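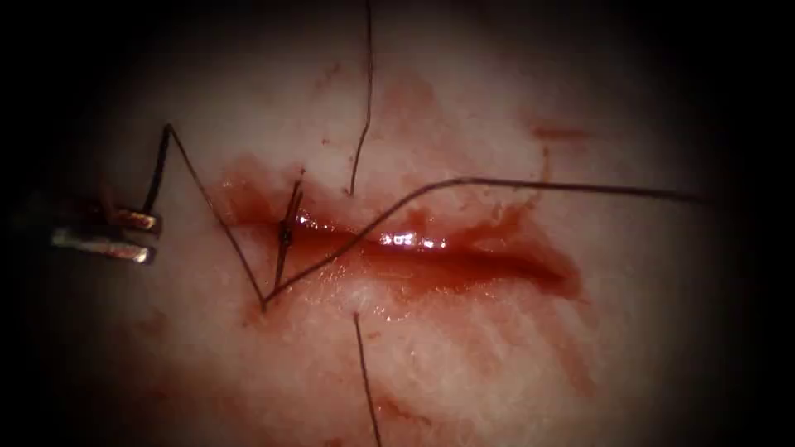

Quick one, typing this between calls. Got the lender's letter on the Costigan place finally. 426 units, we asked for financing on all of it in one go. They want it phased. 207 first, the rest when those fill. Fine. Annoying, but fine.

Main problem is the appraisal. The guy used comps from Kesov, a bigger town with a highway through it and rents we will never see out here. Makes us look great on paper. I'd rather have the boring number now than explain the gap in September. 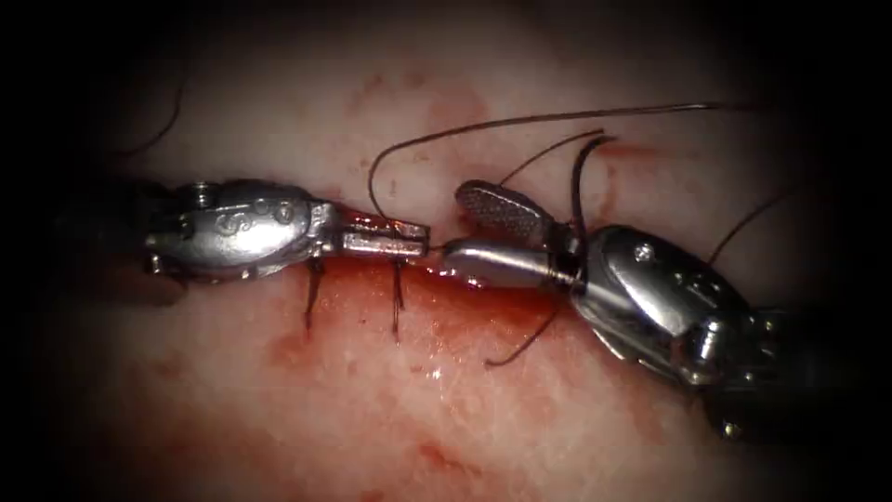 Two instruments working over the suture line.

So I called around myself. Jorkosgate has one facility, 196 units, and the 10 by 10s are going for less than I pencilled in. Not a lot less. Enough that I redid the whole spreadsheet last night and then redid it again becuase I'd left the property tax on the old line.

Other stuff – gate software. Looked at Ino, liked the demo, didn't like the per door fee. Still undecided. Drainage on the north side needs a second quote, first one was silly.

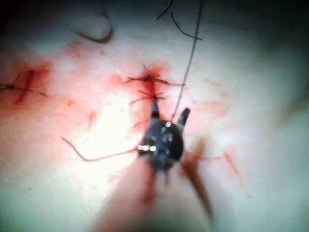

Dark instrument head, jaws open, close to the tissue.

Phase one still works at the lower rents. Thinner. Break even slides out some months and I have to be okay with that. My wife is okay with it, which helps alot.

Next up is the county and the setback thing. Will post when I hear back – probably not soon, they're slow in summer.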